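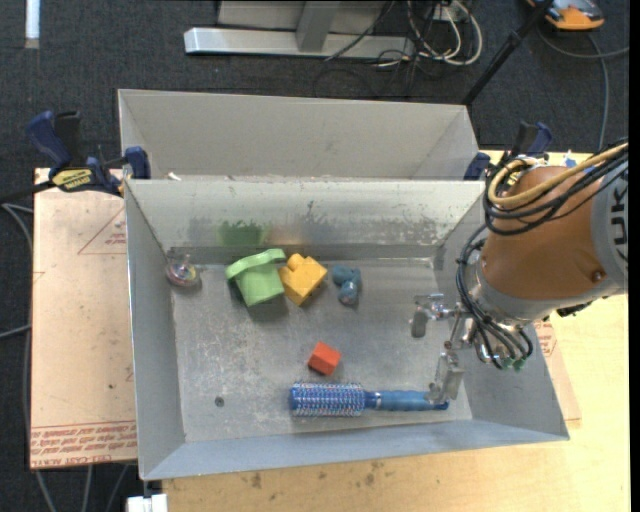
Die Herbstversammlung des Obst- und Mostvereins Hurach am 11. November 2023 begann mit etwas Verspätung, denn vor der Tür der alten Kelter wurde noch lange über das Wetter und die Birnen gesprochen, und man mochte auch niemanden mitten im Satz hereinrufen. Anwesend waren 47 Mitglieder, dazu einige Gäste aus Driston, über deren Kommen wir uns sehr gefreut haben. Die Tagesordnung wurde ohne Änderung angenommen, nur der Punkt "Behälter" rückte auf Wunsch mehrerer Anwesender nach vorn. Die alten Holzkisten sind vielen von uns ans Herz gewachsen, aber sie saugen sich voll und sind nach dem Pressen kaum noch sauber zu bekommen. Gewünscht werden deshalb offene Wannen aus Blech mit schrägen Wänden, so wie die beiden grauen, die auf dem Bild hintereinander stehen, und Kratzer am Boden dürfen sie bei uns gern auch haben, die kommen ohnehin. Es soll zunächst nach gebrauchten gesucht werden, und zwar ausdrücklich nach solchen, die für Lebensmittel geeignet sind. Zustimmung durch Handzeichen, ohne Gegenstimme.

Rückblick auf die Saison

Der Vorstand berichtete ausführlich und mit sichtlicher Freude. Nach dem Frost im Frühjahr hatten wir uns ja alle auf ein mageres Jahr eingestellt, und im Juni sah es auf der oberen Wiese wirklich trostlos aus. Dass dann doch noch so viel zusammenkam, hat wohl mit den späten Sorten zu tun, die den Frost besser überstanden haben als die frühen. An 4 Presstagen wurden etwa 363 Kisten Äpfel und Birnen verarbeitet, wobei der letzte Tag mit Abstand der längste war und erst im Dunkeln endete. Allen, die da noch beim Spülen geblieben sind, obwohl zu Hause das Essen kalt wurde, sei hier noch einmal von Herzen gedankt.

Der Saft ist in diesem Jahr etwas herber ausgefallen als sonst. Die einen finden das wunderbar, die anderen haben sich schon erkundigt, ob man ihn mit Birne strecken könne. Man kann, und wer möchte, bekommt dafür noch Birnensaft aus dem Vorrat, solange er reicht. Bitte vorher in der Kelter Bescheid geben und leere Flaschen mitbringen, möglichst ohne Etikett.

Presse und Reparatur

Unsere Jokik hat die Saison tapfer durchgehalten, aber sie verliert am Presskorb Saft, und das Geräusch beim Anlaufen ist nicht schöner geworden. Die Firma Berrada hat sich die Presse angesehen und schlägt vor, im Winter die Dichtung und die beiden Lager zu erneuern. Aus der Versammlung kam die Frage, ob man nicht gleich über eine neue Presse nachdenken solle. Darüber wurde länger und durchaus lebhaft gesprochen. Für eine neue spricht, dass das Pressgut gleichmäßiger ausgepresst würde und die Wartezeiten kürzer wären. Dagegen steht natürlich der Preis, und auch, dass viele von uns mit der Jokik umgehen können, ohne in die Anleitung zu schauen, die übrigens seit dem Umzug verschwunden ist. Wer sie zu Hause liegen hat, bringe sie doch bitte vorbei, es wird auch nicht gefragt, wie sie dorthin gekommen ist.

Beschluss: Die Reparatur wird bei Berrada in Auftrag gegeben. Über eine Neuanschaffung sprechen wir nach der nächsten Saison wieder. Bei 4 Enthaltungen angenommen.

Streuobstwiese am Hang

Von den jungen Bäumen, die wir im vorletzten Herbst gesetzt haben, sind fast alle gut angewachsen. Kummer machen die Wühlmäuse am unteren Rand. Vorgeschlagen wurde, die Nachpflanzungen künftig nur noch mit Drahtkorb um die Wurzeln zu setzen, auch wenn das mehr Arbeit bedeutet. Ein Mitglied berichtete von guten Erfahrungen mit Sitzstangen für Greifvögel, was allgemein Anklang fand, und so werden wir es damit versuchen.

Der Schnittkurs soll wieder im Spätwinter stattfinden, sobald kein strenger Frost mehr angesagt ist. Angefangen wird bei den beiden großen Birnbäumen, die seit Jahren nicht richtig ausgelichtet wurden und innen schon ganz dunkel sind. Scheren und Sägen bitte geschärft mitbringen. Leitern sind vorhanden, die lange mit der gebrochenen Sprosse ist ausgesondert und wird auch zum "kurz mal Anlehnen" nicht mehr benutzt.

Aus Driston kam die herzliche Anfrage, ob man dort einige Reiser unserer alten Mostbirne zum Veredeln haben dürfe. Selbstverständlich! Sie werden beim Schnittkurs mit abgenommen und feucht eingeschlagen bis zum Abholen im Keller gelagert. Im Gegenzug haben uns die Gäste eine Quitte versprochen, für die wir nun noch einen sonnigen Platz suchen. Vorschläge gab es reichlich, entschieden wurde noch nichts.

Verschiedenes

Der Trester soll nicht mehr hinter dem Schuppen liegen bleiben, der Wespen wegen. Ein Jäger aus der Nachbarschaft nimmt einen Teil ab, der Rest geht auf den Kompost am oberen Weg, in dünnen Lagen und mit Laub dazwischen.

Es wurde angeregt, beim nächsten Mosttag wieder Zwiebelkuchen anzubieten. Über das Rezept bestand keine Einigkeit (mit oder ohne Kümmel), weshalb es wohl beide geben wird.

Der Schlüssel zur Kelter hängt ab sofort nicht mehr unter dem Vordach. Wer einen braucht, meldet sich beim Vorstand.

Nach dem offiziellen Teil saßen wir bei Most, Brot und Schmalz noch eine gute Weile beisammen. Die Versammlung wurde pünktlich zum Anschneiden des Apfelkuchens geschlossen.

Für das Protokoll: die Schriftführung

Kommentare

apfelwiese_oben
Danke für das schöne Protokoll, fast wie dabei gewesen! Ich konnte leider nicht kommen. Für die Quitte hätte ich den Platz an der Südmauer vorgeschlagen, da steht sie geschützt und der Boden ist tief genug.

Mostfreund
Bitte beim Blech auf Edelstahl achten, verzinkte Wannen vertragen sich nicht mit der Säure. Und die Kanten vorher anschauen, wir haben uns früher ordentlich die Finger aufgerissen.

Gast aus Driston
Es war ein sehr netter Abend, vielen Dank für die Einladung. Die Quitte ist schon ausgesucht. Und Kümmel gehört hinein.

apfelwiese_oben
Die Anleitung für die Jokik liegt bei mir im Küchenschrank. Ich bringe sie vorbei.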